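Kurkilholm hand grippers, one month in: can a machine tidy a table yet?

Filed under: Home automation, Tools

I've wanted a robot to clear my kitchen table for as long as I've had a kitchen table. So when the Kurkilholm pair came up for review I said yes before I'd finished reading the message. These are hand-held grippers, one for each hand, and the idea is that you do the chore yourself with the same kind of jaws a robot would have. The record of how you did it is what a robot gets to learn from later. That's the plan, anyway. For a month I've been the robot, and I've loved it!

The job I kept coming back to was the dullest one I could think of: get a wire basket off the table, move it, put it down straight, fold the cloth, start over. It sounds like nothing. Try it with two stubby jaws where your fingers used to be.

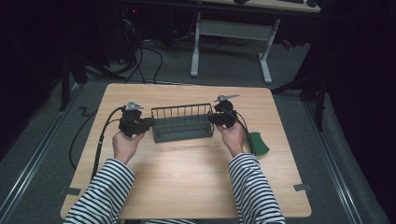 Page last changed: June

First the good stuff. The jaws close exactly when you want them to, and the squeeze feels even all the way through the stroke. I got used to the grip on a Saturday morning and by lunch I'd stopped thinking about my hands at all. A basket is a two-handed job if you take it by the short ends, and the pair handles that really well. You press in from both sides, lift, and feel straight away if one side is higher than the other. I was grinning like a kid the first time it went up level.

Then there's cloth. Oh boy. A cloth lying flat gives the jaws almost nothing to hold, and I spent most of one evening pushing a corner of it across the table before I learned to pinch up a ridge first. Picking it up I can now do every time. Folding it in half, neatly, edges matched - I'd call that one in three on a good day. My own hands do it without me looking.

That gap is what I find so interesting about this whole field. The question people ask me is whether machines can do housework yet, and my answer after this month is that it depends completely on which bit of housework. Stiff things with clear edges that always sit in the same spot? Very nearly there. I logged 106 basket moves and dropped it 2 times, and both drops were me rushing. Soft things, wet things, things under other things? A long way off, at least with jaws like these.

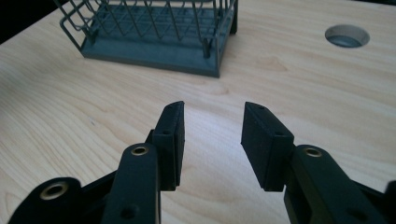
The fingers themselves are a nice bit of work. Those flat pads meet squarely, and wide facing surfaces are what you want for anything boxy. For thin wire I'd like a softer face, something with a bit of give, so the basket can't turn in your grip when you only have it by one side. I tried the old Gusideck pair last year and had the opposite problem - lovely soft tips, so much wobble in the joints that I gave up on anything heavier than a mug.

My gripes with the Kurkilholm are small ones. The cables get in the way when you reach across yourself, and I ended up planning my moves around them. My wrists were sore after the longest session (31 minutes without a break, my own fault). And the booklet skips over setup so fast that I had to read it twice.

Would it work in a shop? I used to pack orders at Salcedo, and I kept picturing that bench. Moving bins from one side to the other, yes, I can see a machine doing that all day with a grip like this. Wrapping something fragile in tissue, no chance yet.

If you like tinkering and have some patience, get a pair on loan and spend a weekend with them. You'll look at your own thumbs differently. I've asked to keep mine through the summer, and next I'm trying the dish rack.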